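Interim Report to the Skirnness Enterprise Fund
Customer Referral and Email Outreach Project, second reporting period
Submitted by Guðlaug Bundgaard, Project Lead, Udby Makers' Cooperative

Summary

The grant supports member businesses of the cooperative in attracting repeat customers through email and word of mouth. Work in this period covered the shared mailing list, the referral card, and training for members who had not previously done any marketing of their own. Two of the three work items are on schedule. The referral card is behind, and a revised date is requested below.

Mailing list

The shared list opened to the public in March. By the close of the period 152 people had signed up through the form on the cooperative's website or on paper at the shop counter. All of them confirmed their address before receiving any mail. Sign-ups at the counter were stronger than expected, and those through the website were weaker. The form has since been moved from the contact page to the front page, and the number of questions on it has been reduced to name, email address, and preferred type of news.

Two newsletters were sent. The first was opened by 33 percent of recipients and the second by 25 percent. We attribute part of the decline to the subject line of the second issue, which named the cooperative and gave no indication of the content. Members have asked for a third issue before the summer market, and a draft is with Anil Thomas for editing.

Referral card

The card gives a discount to an existing customer and to the person he or she introduces. Design was completed by Pisharody Print and Design within the agreed budget. Printing was delayed when several members asked for changes to the terms, chiefly whether the discount should apply to made-to-order work. Agreement was reached in May that it should not. We request that the launch be moved to July, with no change to the total cost.

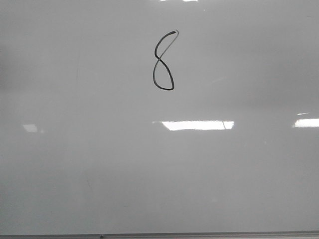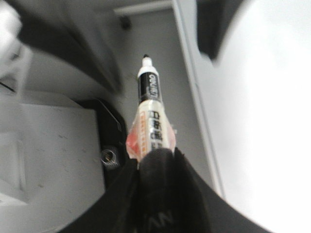
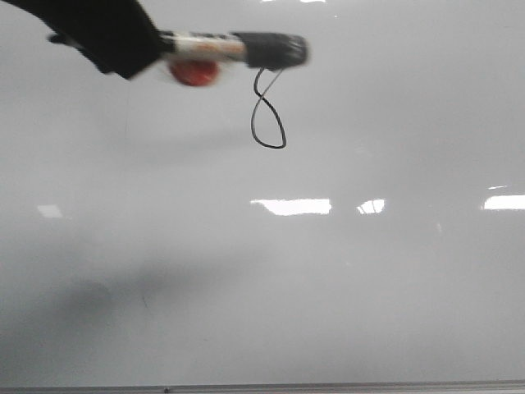
Training has been delivered in short evening meetings at the Mirnum building, with Anil Thomas leading on customer messages and the project lead covering record keeping. Each member was asked to choose a single measure to follow until the end of the grant, such as repeat orders or replies to a newsletter. A lone figure on a whiteboard, like the handwritten 8 in the first picture, says very little unless the reader knows what was counted and over what period, and members are therefore keeping a written note of both. Several have found this more demanding than writing the newsletter items themselves. A one-page record sheet has been prepared and will be revised after members have used it for a full month.

Budget

Spending is in line with the approved budget except under printing, where the payment falls into the next period. The small amount set aside for photography has not been used. We ask for permission to transfer it to postage so that cards can be mailed to customers who do not use email.

Next period

The third newsletter will be sent ahead of the summer market. Cards will be distributed through all member shops once the revised date is approved. Members' record sheets will be collected at the final training meeting, and the results will be included in the closing report.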